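Altdale Household Advisory Service
Kitchen and Pantry Leaflets

Keeping Packaged Snacks in Open Baskets

Prepared by Branislav Malý. Revised Apr 6, 2018.

Small snack bags are among the hardest items to keep in order. They slide, they do not stand up without support, and they are easily lost behind larger goods. An open basket kept on one shelf remains the simplest remedy. This leaflet sets out the method the Service recommends to households, staff kitchens and break rooms.

Choosing the basket

Select a rectangular basket. Round baskets waste shelf space and leave gaps at the corners into which bags slip. Slotted sides allow the contents to be checked from the front, and crumbs can be rinsed out with little effort. Measure the shelf before buying, and leave 5 inches of clear height over the rim so that a hand can reach in. 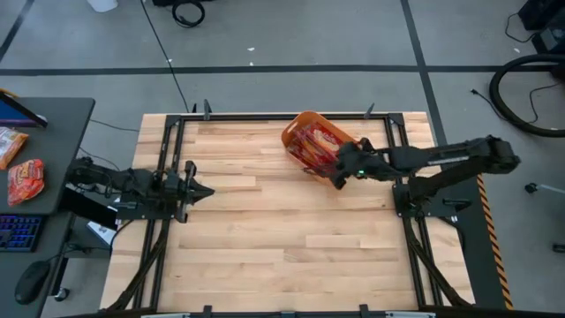 A basket with slotted sides shows what is inside.

Lined wicker is not advised for food storage. The lining must be removed for washing and is often put back damp.

Preparing the surface

Sorting should be done on a table or counter, never inside the cupboard. Clear the surface, wipe it with a cloth wrung out in mild soapy water, and dry it fully. On wood, wipe along the grain. Allow 30 minutes before setting food packets on a newly oiled top – longer in humid weather.

Wash the basket at the same time and turn it over on a towel to drain. Plastic baskets should not be left on a radiator or in a sunny window.

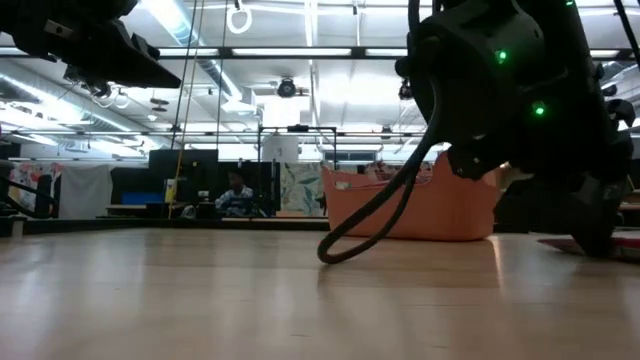 Orange basket on a pale wood surface.

Sorting and filling

Empty the old supply completely. Discard any bag that is torn, and move opened bags to a sealed container. Printed dates are often placed on the back seam or near the top edge, so each bag must be turned over once. 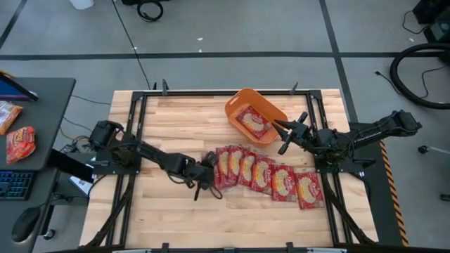
Stock should be rotated each time new goods are bought. Put the bags in date order before any are returned to the basket, with the earliest date at one end. Packets of a single kind are best fanned in an overlapping row, as with the red ones on the tabletop, which takes up less room than laying them side by side. Fill from the latest date to the earliest, so that the oldest bag is on top. Do not press the bags down.

Households that buy in bulk should keep the reserve in its carton and refill the basket from it. The full stock should be checked every June, before the warm months.

Related leaflets: Dry Goods in Jars; Labels for Shared Kitchens; Care of Wooden Counters.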